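The wrist view does more than I gave it credit for

So I've been promising to write up the small-object stuff for ages, and I finally have numbers I trust, so let's go. Warning: this one is long on method and short on jokes.

If you're new, I've been training a two-finger arm to pick up little things from a table using nothing but demonstrations. Somebody (mostly me) drives the arm by hand through the job, we record it, and a network learns to go from pictures to motions. The current version is called Silteo, and the one before it was Lirnley, may it rest. Lirnley was pretty good at mugs. It was terrible at anything smaller than a thumb.

My theory for the longest time was that we just needed more data. I had 2,520 demonstrations and I figured the answer was twice that. Then Ramesh Tiwari asked me over lunch how many of those started with the small thing sitting somewhere near the middle of the wrist view, and I didn't know, so I went and checked. It was nearly all of them! When I drive the arm I line it up over the target before I even hit record. It's just a habit. So the network had hardly ever been shown how to find the thing, only how to come down on it.

The fix was kind of boring. I collected a new batch of 380 demonstrations where the starting pose was picked by a random number generator and I was not allowed to touch it. Some starts were lovely and some had the target way off in a corner with a big box hogging the rest of the picture. A few didn't have the target in view at all, and I had to go looking for it, which felt silly while I was doing it but turned out to be the best part of the set.

I also changed what the network gets to look at. Lirnley used an overhead camera plus the wrist one, and I'd always thought of the overhead as the main event. For Silteo I tried it three ways: overhead only, wrist only, and both. Same training length, same table, same objects, including a little white rectangle that sits on dark gray and gives you really nice contrast, next to busier stuff like printed boxes.

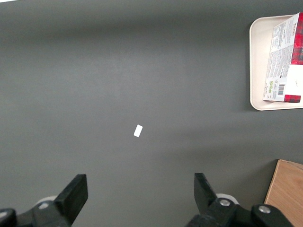

Osaze Isah wrote in after my last post to say that contrast like that is doing half the work, and that I should try a white object on a white table before I get too pleased with myself. Fair! Osaze also wanted to know whether the policy goes for the target or just for whatever is brightest, and suggested leaving the table dark and adding a second bright thing that it's supposed to ignore. I love that idea and I'm stealing it.

Okay, results. I ran 31 trials for each of the three setups, all with random starts. Wrist only got 29 of them. I really did not expect that. Both cameras together did a bit worse than wrist only, and overhead only was so bad that I stopped feeling competitive about it and started feeling sorry for it. From up there a tiny target is a handful of pixels, and once the fingers move in they cover it up anyway.

Why would both cameras be worse than one? My best guess is that the network leans on the overhead picture early on, gets a rough idea of where to go, and then doesn't switch over cleanly when it gets close. I looked at a bunch of the failures and most of them were off to one side by less than a finger's width, closing on bare table with total confidence. I haven't proven that's the reason. Dropping the overhead picture at random during training would be one way to test it, and that's queued up for the weekend.

The two wrist-only misses were both the same kind of thing, by the way. The target started out of view, the arm wandered the wrong way, and it never came back. There's no memory in this version, so once it's lost it's properly lost. I have an old branch called Brultitz that keeps the last few seconds of pictures around, and I might dust that off if I can remember how any of it works (the comments in that code are not helpful, past me).

One caution if you want to try this at home: change one thing at a time. I changed the starts and the cameras in the same week, and then had to go back and retrain on the old demonstrations just to tell the two apart. Random starts gave me most of the gain. The camera change helped on top of that, but less than I'd have bet.

Next up is Osaze's bright decoy test, and then the white table, which I'm already dreading. I'll post the numbers either way.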